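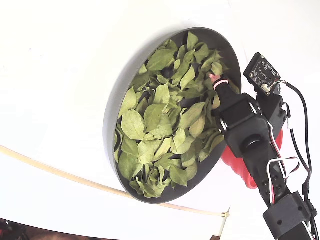
Calls to the police about disputes inside the home are usually sorted by outcome: no action, warning, arrest, or injury. The records say much less about how the dispute began. In this section we examine the first cause named by the caller or by either party, using 673 call reports from the Vostesbridge district. Most of the causes were small. A meal served late, a shared bill, or a household object no more remarkable than the dark gray bowl of green leaves in Figure 1 could be entered as the start of an argument that later drew in other people. We treat the named cause as a statement by the person who gave it and do not assume that it explains the conduct that followed.

Figure 1. Bowl with green leaves.

August
Nipon Wongsuwan and Boonmee Thammasiri

Home Issues Authors Search Contact

Each report was read by both authors and placed in one of 3 groups: disputes that stayed between the two parties, disputes in which a relative stepped in, and disputes in which a neighbor stepped in. Where the readings differed, the report was discussed until a single group was agreed upon. Reports that named no third person were placed in the first group, although officers may have left such persons out.
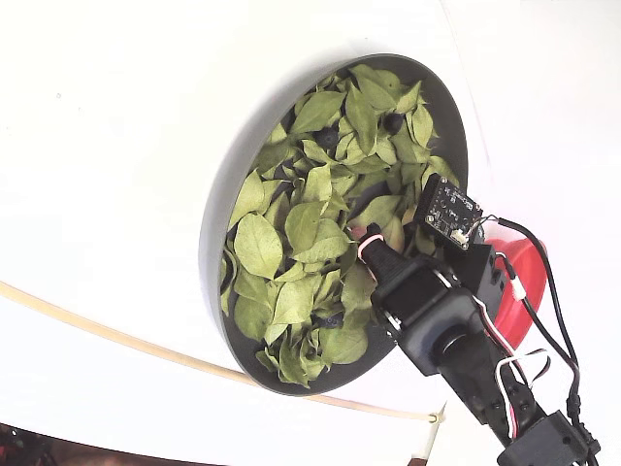
The third group was the smallest, with 41 reports, but it raised the most difficult questions. In many of these reports the neighbor had been asked for help by a child or by one of the parties. In others the neighbor had heard raised voices and gone to the door without being asked. The reports from Hodance and Nakpan, the two parts of the district with the most shared housing, often left out which of these had happened. This matters for any advice given to the public, as a person who has been asked to help may enter the dispute with very different expectations from one who has not.

We also compared the named cause with the time of the call. Disputes over food or money were reported mainly in the evening, while disputes over children were spread across the day. The report form has room for only one cause, and officers told us that they often wrote down the last one they heard. 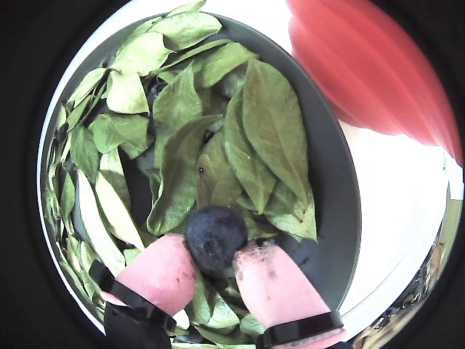
4.2 Limits of the call records

The district receives up to 4000 calls of all kinds in a month, and reports are often completed well after the officer has left the address. Details given by neighbors are the most likely to be shortened. The neighboring district of Veltoton uses a different form, and its reports were therefore left out of the comparison.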